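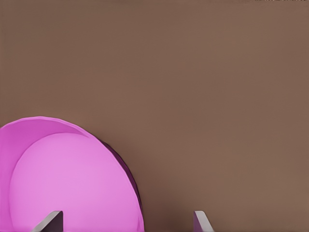 Imelda Cruzado asked, after reading the first version of this card, whether the people on the dish line would still have their hours when the arm starts to work. Her question is the reason for the section "People" further down.

Skurnix Bowls, data card
Version date: 10/05/2024

Content
The set has 1040 simulated episodes of picking up a bowl with a two-finger gripper. Of these, 997 are marked as usable. The others stay in the folder "rejected" and should not be used for training.

Purpose
The Komero canteen in Sterkcombe wants to give the sorting of bowls to a robot arm. We prepare the grasping part first in simulation, where a mistake costs nothing.

Limits
The surfaces are plain and the bowl models are simple. Food rests, steam and stacked bowls are not modeled. A policy trained only on this set is not ready for the kitchen.

People
Sorting is the task most staff like least — but it is also the one they can do sitting down. Two colleagues with back problems depend on it. Management agreed in writing that seated work stays available, and that nobody loses hours during the trial. Training for the arm takes 30 minutes and is paid. The stop button belongs to the person at the line, and pressing it needs no explanation afterwards.

Open points
Who cleans the gripper at the end of a shift is not decided.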